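About us

Belia is a small brush shop and makeup classroom. We sell brushes, we wash brushes, we teach people to use the ones they already own. That's most of it. Read on if you want the longer version, I'm typing this between two classes so bear with me.

How it began

Mariama Wumbei did bridal makeup out of a rented room above a shoe repair place. Eirlys Kneath did her bookkeeping and kept asking why the brush budget was so high. Answer - brushes were getting wrecked. Left wet, bristles up, glue going soft in the ferrule. So the two of them started washing brushes for other makeup artists in the evenings. First month, 32 brushes. By the end of that October it was 800 and they had run out of towels.

The shop came after that. Then the classes, because customers at the counter kept asking the same things and the line was getting long.

What we sell

Brushes for face, eyes and brows. Some pencils and liners. Cups and stands to keep it all in. Our own line is called Vanus and right now there are 23 shapes in it. Ekow Antwi picks them. He is slow about it. A powder brush he liked in spring got sent back to the maker four times over the handle, too light, then too long, then too light again.

We look at how a thing holds before we look at the color. Where the weight sits. Whether a plain dark handle slips when your fingers have cream on them. Whether the end is rounded or digs into your palm.
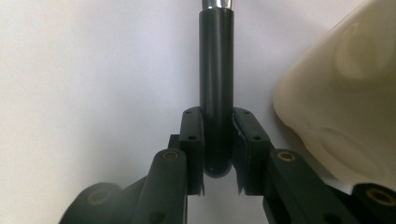 Long handles are nice at a mirror, short ones are nice in a bag. We stock both and we will tell you if we think you're buying the wrong one. You can still buy it.

No gift boxes at the moment, sorry. The supplier changed the lid and it doesnt close.

The classes

Small groups, one table each. Paper down first, always, then brushes in cups. Everybody sets up their own place and everybody clears it. Nisha Nautiyal teaches the beginners and she starts with storage before anyone touches any powder. Heads up once they're dry. Flat or head down while they're wet. Domed ones with room around them so they keep the shape. Thin liner brushes can share a cup with a big one but don't jam them in.
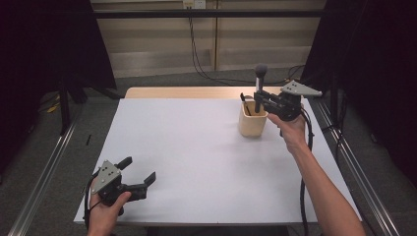 A domed brush on its way out of the cream cup.

Later weeks are base, then eyes, then a whole face on a partner. Bring your own kit, even if it's old and embarassing. Old is good. We would much sooner see the brush you really use on a Monday morning than a new set with the sleeves still on.

Kids' face painting is a separate class, ask at the counter. Different brushes, different mess.

Brush washing

Still going. Drop off in any bag or cup with your name on it. Eirlys logs every one in and every one out - she's at 1263 for this year and wants you to know that only one has gone missing (a small angled brow brush, black handle, if you have it please bring it back). Natural hair takes longer to dry than synthetic. Please don't ring at noon the next day.

The people

Mariama Wumbei - founder, bridal, advanced classes.
Eirlys Kneath - co-founder, books, brush washing.
Ekow Antwi - buying, the Vanus line, returns.
Nisha Nautiyal - beginner classes, bookings.
Yoga Wuisan - shop floor, website, this page.

Visiting

Come in any time we're open. The counter gets busy just before evening classes, so mornings are better if you want advice or to try handles out. Class bookings go through Nisha, at the counter or by the contact form. Brush drop off is at the side door if the front is locked, ring the bell and give it a minute.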